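Saving Energy in Student Housing: An Interview with Catinca Pîrvu

Hilcombe College houses 2,000 students in its residence halls.

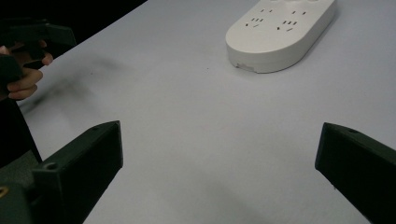

Small Changes, Lower Bills

Catinca Pîrvu became housing director in August. Her first task was a review of electricity use in the Clendale halls, where bills had risen for 3 years.

"Students told us they wanted to use less power, but they had never seen a bill," Ms. Pîrvu said. Monthly usage is now posted on every floor.

Asked about older buildings, she confirmed that 20 rooms will receive new wiring before winter. "The work will be done during the day," she said.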